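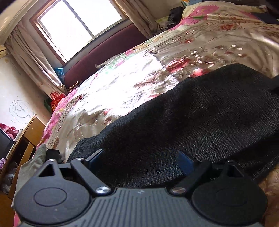
Dark grey-black woven fabric with a fine knit-like texture.

Stock software goes live at our Caltisham works

Well, we've done it. As of 10/14/21 the whole Caltisham site is running its stock and job planning through Ondgate, and I'm writing this with a cold cup of tea beside me and a queue of emails I'm pretending not to see.

If you've ordered a conveyor or a packing line from us at Bamau, you'll know we've always kept our parts lists in spreadsheets. Lots of spreadsheets! The big one had 3058 rows, and every so often two of us would save over each other and a gearbox would vanish from the list while sitting quite happily on the shelf. I did it myself in May and spent a whole afternoon looking for a motor.

Moving the lot across took longer than I'd hoped. We found 81 part numbers that had been used twice (my favourite was a bearing that shared its code with a tin of paint), and 880 lines for things we no longer buy. Those have been archived, so we can still look them up when an older machine comes back for repair. 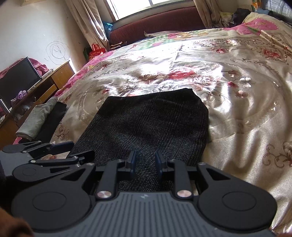
Floral-patterned comforter on a large bed.

What changes for customers? Not a great deal at first. Your order confirmation will look different, and it'll carry a job number at the top right – please quote that one when you ring, as the old reference won't bring anything up on our screens. Delivery dates should be firmer too, now that purchasing and the shop floor are looking at the same figures.

The Thái line is the first job planned in the new system from start to finish. It has 978 separate parts on its list, so it's a proper test, and I'll be keeping a close eye on the shortages report.

Invoices are still coming out of the old accounts package for now. We'll move those over once the year end is out of the way – I've promised the accounts office I won't touch anything before then, and they've got it in writing.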